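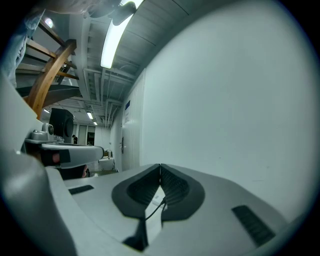

**What does Cavent do?** We study how robots can learn everyday handling tasks from people, by having people do those tasks with a hand-held gripper that records what it sees.

Cavent started in March with two desks, one borrowed bench and a question Zuzanna Nowakowski had been carrying since graduate school: does a robot learn more from many tries in one room, or from fewer tries spread over many rooms? We've been happily stuck on that ever since, and there are eight of us now (plus a kettle that has seen a great deal).

Our first study, which we named Pradden, used 1230 demonstrations. We trained one policy on recordings from a single room and another on the same number gathered in hallways, kitchens and storage spaces, then gave each one 100 attempts in a place it had never met. The varied set did better, mostly on reaching and picking up – placing things neatly is still hard for both, and we'd rather say so up front. 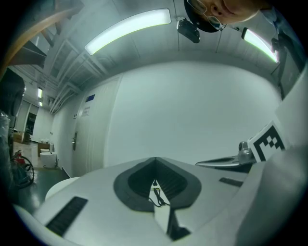 Yavuz Tekin wrote to us after reading the results that he would trust them more if the same person hadn't recorded so many of the demonstrations, and asked whether we were measuring rooms or habits. It was a very good letter. Our next study, Ongate, splits the recording work evenly across everyone on the team, and Sarahí Zepeda is running the comparison.

If you'd like to read the notes, or argue with them, please write. We answer everybody, sometimes at length.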